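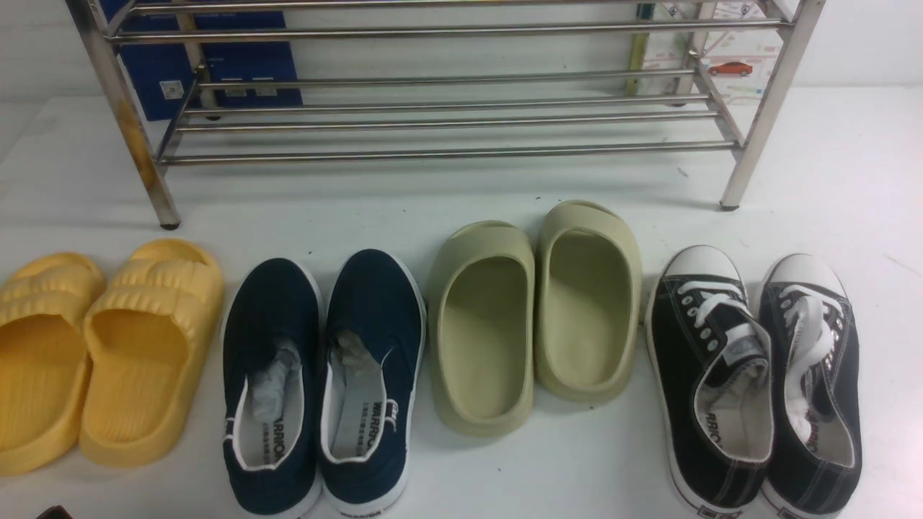
Evanthia Triantafyllou在审读初稿时提出，门厅内薄壁不锈钢管制品的褐色变色不宜一概称为锈蚀，凡未经擦除试验和成分分析的，只能记作“锈色”，否则后文有关氯化物沉积的讨论就建立在未经证实的前提上。本节采纳该意见，并据此修订了前文的术语。下文中“变色”指肉眼可辨的颜色改变，不涉及成因；“茶色锈迹”指经擦除试验确认含有铁的腐蚀产物、且基体无可测深度损失的表面状态；“点蚀”则限于显微镜下可见蚀坑的情形。三者在现场常常难以区分，在档案中也经常混用。

图2 不锈钢鞋架下部。左前腿局部可见浅褐色调，近似锈色。

3.2 门厅微环境与管材表面的变色

3.2.1 问题的界定

住宅门厅在建筑物理文献中通常作为过渡空间处理，关注点集中于热损失和渗风，对其中金属制品的表面状态很少涉及。已有的室内大气腐蚀研究多以博物馆展柜、电子机房和档案库房为对象，这些空间的共同特征是污染源相对明确、温湿度受到控制。门厅的情况与此相反：外门频繁开闭，温湿度在短时间内变化；鞋底和伞具带入液态水与颗粒物；清洁剂的使用没有固定周期，其成分往往也未被记录。对于放置在地面上的管制家具，最不利的位置通常在靠近地面的一段，该处既受地面清洁的影响，又处于空气流动较弱的区域。

不锈钢的耐蚀性依赖表面富铬的氧化膜。该膜在含氧条件下能够自行修复，但在氯离子富集、供氧受限或表面被异种金属颗粒污染时，修复过程受到抑制。家用管材常见的铬镍系与铬锰系奥氏体不锈钢外观几乎没有差别，抛光后更难凭目视分辨，而后者在含氯环境中的稳定性一般较低。由于零售标签通常只注明“不锈钢”，使用者无从得知具体的材料体系，现场调查也就不能以标签作为分类依据。本研究对可取样的制品采用便携式光谱仪测定，对不可取样的制品只记录外观，不推断牌号。

需要说明的是，图2所示的色调属于本文分级中的“外观可辨、成因未定”一类。单凭外观无法排除抛光膏残留、油膜老化和热影响氧化等其他可能。按照上述术语规定，对此类表面不使用“腐蚀”一词。

3.2.2 沉积物的来源

门厅地面的可溶性盐主要有两个来源。第一是室外输入，包括沿海地区的海盐气溶胶和冬季道路除冰盐。Hedard地处海岸，海盐输入全年存在，受风向控制；Wosstead位于内陆，输入集中于除冰作业期间，至次年4月基本终止。第二是室内输入，以含氯漂白剂和部分酸性清洁剂为主，与地理位置无关，而与使用者的清洁习惯有关。两种来源在化学上并不容易分开，因为最终起作用的都是氯离子。本研究采用伴生离子作为辅助判据：海盐来源的样品中镁与硫酸根的相对含量较稳定，除冰盐来源的样品则随所用盐种变化，含氯清洁剂来源的样品常同时检出氯酸根以及表面活性剂残留。

沉积物在管材上的分布受几何形状支配。水平管的上表面易截留颗粒，下表面则因液膜悬挂而干燥较慢。倾斜管上的液体沿管壁下行，在管脚、焊缝或套接处停留，蒸发后使盐分浓缩。带有塑料或橡胶脚套的制品在脚套上缘形成环状缝隙，缝隙内的液体与外部交换缓慢，容易出现氧浓差。焊接节点的情况更为复杂，除缝隙外，还存在焊接热影响区内铬的局部贫化以及焊后清理不充分所遗留的氧化皮。对于仅作机械抛光而未作酸洗钝化的焊缝，其表面虽然光亮，耐蚀性却可能低于母材。

颗粒物的作用不限于携带盐分。带铁质的磨屑一旦嵌入抛光表面，会先于基体生锈，并在周围留下褐色晕圈。此类外来铁污染在外观上与基体腐蚀极为接近，但去除颗粒并重新钝化之后一般不再发展。钢丝球擦洗是外来铁的常见来源之一，其影响在地面以上各层搁板与腿部均可出现，不呈现明显的高度依赖性。若变色集中于擦洗容易到达的部位，而在死角处反而较轻，则应优先考虑外来铁的可能。

3.2.3 湿度循环与液膜持续时间

盐沉积本身不足以引起电化学腐蚀，还必须有连续或间断的液膜。氯化钠在相对湿度达到其潮解点以上时吸湿成液，氯化镁和氯化钙的潮解点则低得多，在一般室内条件下即可保持液态。因此，即使门厅空气并不潮湿，含镁或含钙的混合盐仍可能在管材表面维持一层浓度很高的薄液膜。此时液膜中的氯离子浓度由盐的饱和溶解度决定，与沉积总量无直接关系；沉积总量影响的是液膜覆盖的面积和厚度。

Wosstead测点的供暖期室内相对湿度高达60%，但该峰值出现在外门开启后的短时段内，不能代表日常水平。以均值评价此类环境会低估其不利程度，以峰值评价又会高估。较合适的指标是液膜持续时间，即表面电导高于设定阈值的累计时间。该指标的缺点在于依赖传感器表面与实际管材表面的等效性：叉指电极为平面结构，而管材为曲面，液滴在两种表面上的铺展与脱落行为不同。Gwilliam校正法通过引入曲率项部分弥补了这一差异，但其适用范围以洁净表面为前提，对于带有油脂或抛光膏残留的表面，接触角的变化足以使校正失效。

干湿交替的频率同样重要。在持续润湿条件下，液膜较厚，氧向金属表面的扩散成为控制步骤；在由湿转干的过程中，液膜变薄，氧扩散加快，盐浓度同时升高，两者共同造成腐蚀速率的短时上升。门厅每日经历多次此类转变，其单次持续时间虽短，累积效应却可能超过长期处于稳定高湿的空间。在现有数据下，该推断仅获得间接支持。Hedard测点的传感器记录显示转变次数较多，变色等级也较高，但该测点的盐沉积量同样较高，两个因素未能分离。

温度的影响在门厅中主要通过地面体现。未设保温层的地面在冬季温度较低，贴近地面的空气层相对湿度高于室内平均值。管脚与地面直接接触，导热使管脚段温度低于上部，冷凝优先在此发生。薄壁管的轴向导热能力有限，低温区不会延伸很远，故冷凝的影响一般局限于腿部下段。若变色沿腿部延伸至较高位置，冷凝便不足以作为唯一解释，应进一步检查液体下行的路径以及上部节点的渗漏。空心管尤其需要注意内腔积水：水自端部或焊接排气孔进入后难以蒸发，可从套接处缓慢渗出，形成自上而下的条状变色，而管外表面本身并未遭受明显侵蚀。

3.2.4 擦除试验

擦除试验的目的在于区分附着物、外来铁污染与基体腐蚀。程序由Odholm实验室的内部方法修改而来，分为3个步骤。先以去离子水润湿的无尘布轻擦，去除可溶性盐和松散颗粒，擦拭液留作离子色谱分析。再以有机溶剂擦拭，去除油膜和抛光膏残留；若褐色在此步骤消失，判为有机来源。最后以柠檬酸溶液敷贴，敷贴结束后立即冲洗并擦干；若褐色消失且在复检时不再出现，判为外来铁污染或轻度茶色锈迹，两者的进一步区分依靠擦拭液中铬与铁的比值。基体参与溶解时擦拭液中可检出铬，单纯的外来铁则不含铬或含量接近空白。

试验中发现，第一步的擦拭力度对结果影响较大。力度不足时，嵌入的盐粒残留于划痕内，随后在敷贴阶段进入酸液，导致局部氯离子浓度升高，反而可能诱发新的侵蚀。力度过大则会改变表面粗糙度，使复检时的光泽度测量失去可比性。修订后的程序以固定质量的压块代替手压，并规定单向擦拭。曲面上压块的接触宽度仍随管径变化，换算时需按管径分别处理。对于管间净距较小的搁板，压块无法置入，只能改用窄条布绕管牵拉，其结果单独列出，不与腿部数据合并。

表面光泽度对目视判断的干扰不可忽略。抛光管在强光下形成沿轴线延伸的高亮条带，条带内的轻微变色不易察觉，而条带外侧的暗区反射周围物体的颜色，可能被误记为变色。2名评级人员在同一样品上出现分歧时，多数情况即由此引起。为此，评级在漫射光下进行，并要求变换观察方向复核：随观察方向移动的色调视为反射，固定于表面的色调方可记入等级。对仅有影像资料而无实物的制品，此项复核无法实施，其等级在统计中不予采用，仅作外观类型的说明。

3.2.5 分级与记录

变色分级以面积比和颜色深度为两项独立参数，不作加权合并。此前的草案曾将两者合成为单一指数，试用中发现，大面积浅色变色与小面积深色变色得到相同的指数值，而两者的机理和处理方式差别很大。前者多与沉积物或整体钝化不足有关，后者多与缝隙、焊缝或嵌入颗粒有关。分开记录虽增加了表格长度，但保留了判断成因所需的信息。该修改于2023年12月16日写入记录规程，此前的数据已按原始照片与现场笔记重新录入，缺少任一项参数的记录予以剔除。

位置信息按构件记录，分为腿部、横管、搁板管与节点。腿部再按距地高度分段，段的划分以构件总高的比例计，以便比较不同尺寸的制品。记录表另设朝向一栏，注明变色面朝向外门、墙面或室内。初步结果中，朝墙一侧的变色往往在移开制品之后才被发现，使用者报告与现场检查之间的差异主要出自此处。墙面附近空气滞留，清洁也较少触及，可溶性盐的累积量高于外露面，这与3.2.2中关于几何形状的讨论一致。

制品的使用历史由使用者口述，可靠性有限。购入时间一般能够给出，清洁剂种类与使用频率则多为回忆性估计，且倾向于低报含氯产品的使用。离子色谱结果与口述不符时，以前者为准，同时保留口述内容。材料体系未知、历史不详而外观又有变色的制品在调查中占有相当比例，对这部分制品只能作描述性统计，不进入后文的回归分析。

3.2.6 维护措施的讨论

由上述机理可以推出若干维护上的限制。以清水擦拭并随即擦干，能够降低可溶性盐的累积，其效果取决于擦干是否充分；擦后自然晾干等于使残余盐分在原处重新浓缩。含氯漂白剂用于地面消毒时，管脚周围的冲洗应与地面冲洗同时完成，脚套可拆卸的应拆下处理。钢丝球和曾用于碳钢的砂纸不应接触不锈钢表面。市售的不锈钢光亮剂多含矿物油，可在短期内减少液膜铺展，但油膜吸附灰尘后的长期行为缺乏数据，本文不作推荐。

就制造环节而言，焊后酸洗钝化对节点耐蚀性的改善明显大于提高抛光等级。抛光降低粗糙度，减少沉积物的机械锚固，但若抛光过程中混用加工碳钢的磨料，所得光亮表面可能已经带有外来铁。管端封闭的完整性应列为出厂检验项目；对需要保留排气孔的结构，孔位宜设在腿部下侧，使进入内腔的水能够排出。

目前的数据不支持对使用寿命作出定量预测。茶色锈迹对壁厚的影响在观察期内低于测量不确定度，对承载能力没有可以检出的影响，其后果限于外观。点蚀一旦在缝隙内形成则另当别论，薄壁管的穿孔可以在外表面变色很轻的情况下发生。缝隙内部的检查需要拆解，本次调查中同意拆解的使用者很少，相应的样本不足以给出发生率，有关结果仅以个案形式列入附录。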